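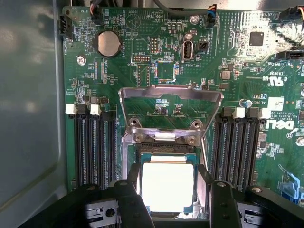
Grandville wrote back before breakfast to say that a second arm would be money badly spent until we had sorted out the fingers on the first one, and that we ought to put the whole of this year's allowance into grippers and spares. I read it twice over my tea and was cross for a good hour, mostly with myself, as I'd half thought the same thing and hadn't wanted to write it down.

So this evening I've had the budget out on the kitchen table again. There are 252 old servers on the Horwood list, and they all need their processors handled one way or another before the spring. I had been going along quite happily with the idea that two arms would get through them in half the time, and I'd even cleared a corner of the bench for the new one (in my head, at least – the real corner still has the kettle on it).

Zeman want 830 for a pair of fingers with softer tips, and they quote 11 weeks, which is a long time to wait for something I can hold in one hand! Lurkach are cheaper at 300, but theirs come without the mounting plate, and I should have to get one made. I've asked both of them whether they'd lend us a set first. I don't expect much, but it costs nothing to ask, and the woman on the telephone at Lurkach was very kind about it.
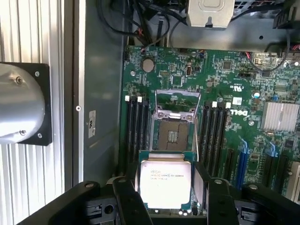

What I keep coming back to is the sockets. A processor is a forgiving enough thing to pick up, but those little pins underneath are not, and I haven't put down a single penny for replacement boards. That was silly of me. I've now pencilled in a line for them under spares and taken it out of the travel money, so I shall be doing the Horwood visits by train with sandwiches.

The second arm has gone on to next year's page with a question mark beside it. I felt rather sad writing that, and then quite relieved, and then I went and put the bins out. Must reply to Grandville in the morning, and nicely, and ask whether the old cable brackets would fit the Zeman fingers or whether I need to find money for those as well.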